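Notes from the Mending Pile
14 February 2018

Happy Valentine's Day to everybody who would rather have a new pair of scissors than a box of chocolates (I got both this year, so no complaints here!). I've been meaning to write about knits since December, when my inbox filled up with letters about shirts gone baggy, shirts gone short and one poor cardigan that came out of the dryer fit for a doll.

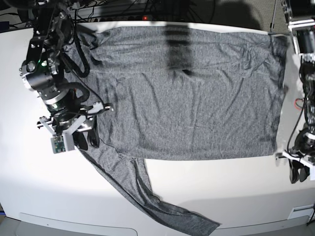
Drying knits without wrecking them

I grew up in a house where everything went on the line, winter and summer, and my T-shirts all had those two little pointy ears at the shoulders from the clothespins. I thought shirts just came that way. Then I moved to Galang, into an apartment with no yard and a dryer that only knew one temperature, and I managed to shrink half of what I owned in a single season.

So now I dry my thin knits flat, and I'm a bit of a bore about it. Wet knit fabric is heavy, and when you hang it up all that weight pulls down on the shoulders and the hem. Lay it on a table with an old towel under it, pat the body out to the size you want, and leave the sleeves alone except to straighten them. Don't tug! I used to stretch the cuffs down to get a little more length and all I got was wavy cuffs.

Before that, roll the shirt up in a dry towel and kneel on it. I mean really lean in. You'll be amazed how much water comes out, and it cuts the drying time way down. In my kitchen a long-sleeve tee takes 5 hours with the heat on, longer if it's raining. Flip it over once when the top feels dry.

A few of you asked about the mesh rack I mentioned last time. It's the Torkis one, the kind that folds up behind a door, and I've had mine for 3 years. One leg is held on with tape now but it still does the job. If you have a spare table you don't need it.

As for wrinkles, I mostly let them be. They drop out once you've worn the thing for an hour. If I'm going somewhere nice I'll use a warm iron through a dish towel, pressing straight down and lifting, no sliding back and forth.

Next time: pilling, and why I quit using a razor on my sweaters. The sewing swap at Cendness Hall is still on for next month, 40 cents a spool and bring your own bag. Send me your shrinking stories in the meantime, I read every one of them.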